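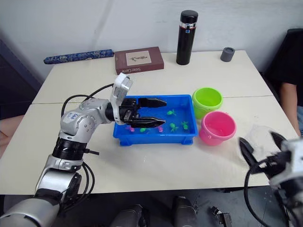

Page 2 of 20

Water meter with small kids - worth it or not?

HarishI
Thursday, teatime
Carrying on from last page. Bill came this morning, £191 for the half year. On rates before that and paid more. Two adults, two under five, bath most nights. So no, kids don't automatically wreck it.

tornesstead_mum
Depends on the bath tho. Ours is enormous, came with the house. We went on the meter in June and I've been sick about it ever since. Can't go back either, checked.

Savvas K
You can go back, there's usually a window. Ring them. Don't use the web chat, sat in it 60 minutes and it logged me out.

tornesstead_mum
Did ring. Was told the window had gone. Might try again, different person might say different

Trollville Tom
Sorry but if you've got little ones you're mad to go on a meter. Paddling pool every day all summer, hose on, nappies to wash. We stayed on rates in Civthorpe and I never think about it. Worth every penny.

HarishI
Paddling pool every day is your choice though isn't it. A tray does the same job. Bit of water in the bottom, few plastic frogs or fish or whatever, they're happy for ages. Then it goes on the tomatoes.

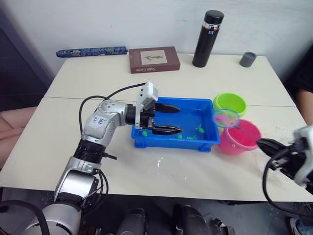 Blue tray, a little water, green toys.

Trollville Tom
Mine would have that on the floor in 20 seconds

iyengar_2
Towel underneath. Works for us. Also toilet is the big one, not the kids - our old cistern was trickling down the back of the pan all night and we only found out when the bill jumped. Food colouring in the tank, leave it an hour, don't flush, see if it turns up in the bowl.

Savvas K
This. Same with us, new flap valve, did it myself with a lot of swearing. Next bill was loads better.

tornesstead_mum
Ok will do the food colouring tonight. Only got green

iyengar_2
Green's fine

Trollville Tom
Still say stay on rates. You lot are rationing baths to save a fiver

HarishI
It wasn't a fiver, it was the car insurance. And who said rationing, they share one. Always have.

Savvas K
Anyone know if the meter reader has to come in? Ours is under the sink behind a load of stuff and I'd rather not empty it. Letter just says "access may be requried", their spelling not mine.

iyengar_2
We sent a photo of the dial and they took that. Ask first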